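A Weekend in Prorka for the Memorial Hall Open Day

Thursday, May 14, 2020
By Morag Gourlay

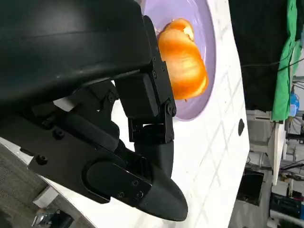

Getting there

I went to Prorka last April and have been meaning to write it up ever since, and now that I have an awful lot of evenings at home I've finally found the notebook. It was in the pocket of my good raincoat, along with a bus ticket and half a cough drop, so you can see how well my filing works.

Prorka is 43 miles from us by the river road. You can do it faster on the highway, but I had Nana Frimpong with me and she likes to stop at Bremik for the view and a sandwich, and I have never known her to be wrong about a sandwich. We sat on the wall by the old ferry landing for longer than we meant to. The ferry itself is long gone, but the bench put up for the last ferryman is still there and somebody had left daffodils on it.

We got into Prorka a little after four on the Friday and stayed at the guest house across from the school. The owner, Tove Þórarinsdóttir, had left the key under a flowerpot with a note telling us which stair creaked. It was the fourth one. She was right to warn us, too, as Nana was up and down it half the night looking for her reading glasses!

The hall

The Memorial Hall was built by the townspeople after the First World War. It is a plain brick building with a stage at one end and a kitchen at the other, and over the years it has held dances, flower shows, blood drives, wedding suppers and every kind of meeting you can think of. Most towns around here had one once. Ours came down when I was in high school, and I still feel a bit cross when I drive past the parking lot.

What brought us was the new roll of honor. The old one was painted on wooden panels, and a leak had got into them, so bits of certain names couldn't be read any longer. Fouad El Sherbiny, who taught history at the school until he retired, spent years checking every name against letters, church registers and the backs of family photographs. He found spellings that had been wrong since the day they were painted. He found people who had been left off altogether, including two nurses. The new roll has 468 names on it, counting everyone from the town and the farms who served, whether they came home or not.

Fouad gave the tour himself, and I would have happily gone around twice. He doesn't rush. He told us about a boy who enlisted with his father's boots on because his own were being mended, and whose sister kept the cobbler's receipt all her life. It's in the case by the door. Nana had to go and stand outside for a minute after that one, and I wasn't far behind her.

The ceremony

On the Saturday morning they had the dedication. The school band played, and played well, and then a piper came down the middle of the hall from the back. I am a Gourlay, and I am helpless when it comes to pipes. An older gentleman in the row ahead passed a pack of tissues over his shoulder without turning around, so I suppose he could hear me sniffling.

The names were read aloud by students, a page each. It took a good while, and the little ones were allowed to wander in and out as they pleased. I liked that very much. One girl stopped when she came to her own last name, looked up at her grandmother, and then went on. After the last page there was silence, and then the bell.

I should say something about the bell. It came from the old fire station and had been sitting in a barn with a crack in its bracket — the bell itself was sound, it just had nothing safe to hang from. The town raised $4,000 to have it put right and hung in the hall porch, mostly through suppers and a sponsored walk. Wael Bouzid rang it that morning, as his late wife had organized the walk. It has a lower note than I was expecting for its size.

Lunch, and a wander

Lunch was in the kitchen end of the hall, with bread and fruit buns from Van Damme, the bakery on Main Street. We had already been in there before breakfast, and I'd recommend going early if you want the ones with the apricots. There was split pea soup, and a tray of little cheese pies that I never did find out the maker of. If she is reading this, I would love the recipe.

In the afternoon we walked up to the Zurero orchard, which opens its lower gate to visitors on the same weekend. The blossom was only just starting and the path was muddy past the second stile, so wear proper shoes. Nana had not, and she finished the walk in a pair of rubber boots lent by a very kind woman at the gate. From the top you can see the hall roof and the river all the way back toward Bremik.

If you're planning to go

The open day would normally be in April, and naturally it didn't happen this year. Fouad wrote to me last week that the bell was rung anyway at the usual hour, and people stood at their front doors to listen. He is hoping to have the letters copied so they can be read by anyone who can't get to the hall.

Admission was by donation when we went, with a box inside the porch on the left. There's parking behind the school, and the side door has a ramp. Tove takes bookings by telephone only, and she'd like you to call before supper. I've already asked her to put us down for next spring, in the back room this time, away from the stair.

Last updated 2:43 p.m.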